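Clothes swap returns to Worville in August

The Worville clothes swap is back this August, in the upstairs room at Khoury House. Doors open at 10.30am and we finish at 3pm. Last summer 1,094 items came in and 194 were left at the end, most of them trousers and winter coats.

Irina Grecu is running the sorting again and has asked for a few changes. Please bring no more than ten items each. Everything should be washed and dry, with the pockets emptied and zips done up. Dark trousers were the hardest thing to sort last time, as most arrived in a heap with no size showing. Fold them in half lengthways, one leg over the other, then roll from the hem up to the waist, leaving the label on the outside. Fasten the roll with a strip of spare cloth or a loose elastic band - no pins, please.

Scarves, sarongs and other patterned cloths have their own rail this year. Lengths of fabric are welcome if they are big enough to make something from. Panagiotis Karras will take smaller pieces for the patchwork group, which needs 500 squares for its autumn quilt and is still well short.

We can't take pillows, duvets, underwear or school uniform with a name sewn in. Shoes are fine in pairs, tied together by the laces.

Drop-off is at the side door on Bamar Lane during the week before the swap, from 4pm to 6pm. Theerawat Meesuk has the key and can help with heavy bags. Anyone able to lend a clothes rail should leave a message at the Khoury House desk - we have four and could use two more.
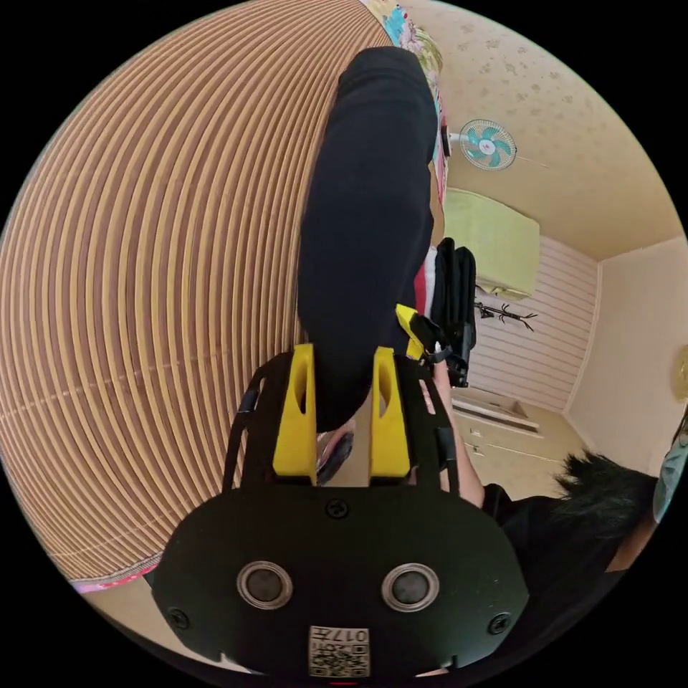 Can I take clothes home if I haven't brought any?

Everyone is welcome to take up to three items without bringing anything. After 2pm the limit is lifted and you can take as much as you like.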